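Firmware Support Periods and the Kandar Hub

Jun 27, 2020

Readers of this blog will be aware that Grevent ended software updates for the first Kandar home hub in January. The company's notice was short. It stated that existing units would continue to operate, that the companion app would remain available for the present, and that owners were encouraged to consider the newer model. No end date for the app was given.

I have used a Kandar hub for 3 years and wish to set out my position on the matter. A device that controls door locks and heating should carry a stated support period, printed on the box and repeated in the product listing. My own unit came with a warranty card covering 2 years of hardware faults. The card made no mention of software.

I wrote to Grevent in the spring to request three things: a list of known security issues, a copy of the final firmware for safekeeping, and confirmation that local control would function without the company's servers. The reply addressed only the last of these. Local control is supported, provided that the hub has been paired before the servers are withdrawn. Owners who reset their units after that date should expect to lose access.

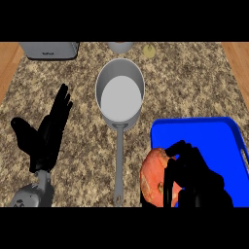
Rangi Katene wrote in to disagree, saying that a fixed support period would push smaller makers out of the market, and that 5 years of updates on a product sold for 60 dollars could not be paid for without a subscription. The same message proposed that companies release the pairing software to the public once support has ended.

I accept the point on cost. The second proposal has merit and I would support it, with the condition that signing keys be handled with care. A shorter period, clearly stated, would also be preferable to the present arrangement.

Owners of the first model are advised to install the January firmware, export their settings from the app, and avoid a factory reset. The export option is found under Account, then Devices. It does not include schedules, and these must be copied by hand.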